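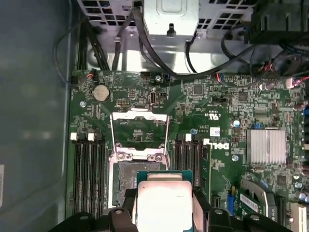 Grigaitė

Friday, just before the late shift

Evening all, and thanks for the replies! I wanted to pick up this one:

> We're getting an arm at Miltton for board work in October.
> How did your bench people take it? Ours think they'll
> end up sweeping the floor.

Ours thought the same, and I was one of them. I've refitted processors at the Sutthorpe bench for 8 years and I was sure I'd hate it. I don't! The arm does the lowering into the socket, which was always the bit that made my shoulders ache, and I get to spend my time on faults, the part of the job I like (we had 41 machines waiting for diagnosis before Cluko went in, and now it's 32).
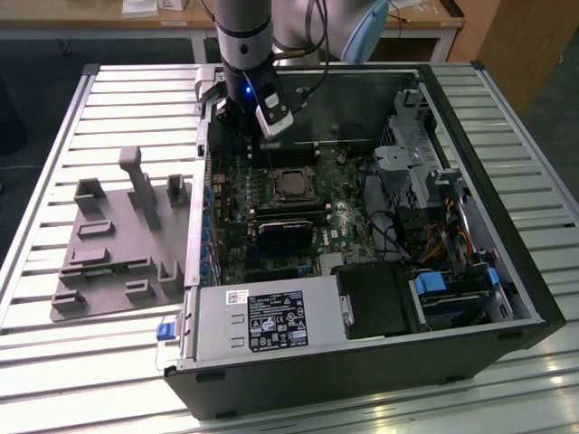

What has changed most is how we talk about the work. We used to just get on with it, each in our own way, and now the two of us on the bench have to agree on a method and write it down. Every tower goes on its side with the panel off, and we had a proper argument over which cables could stay looped across the board and which had to be tied back first. I loved that argument. People who'd kept their tricks to themselves for years were suddenly drawing diagrams on the backs of job sheets.

Pay grades are still being talked over, so ask about those early. Happy to send our method sheet to anyone who wants it.

Grigaitė
Sutthorpe bench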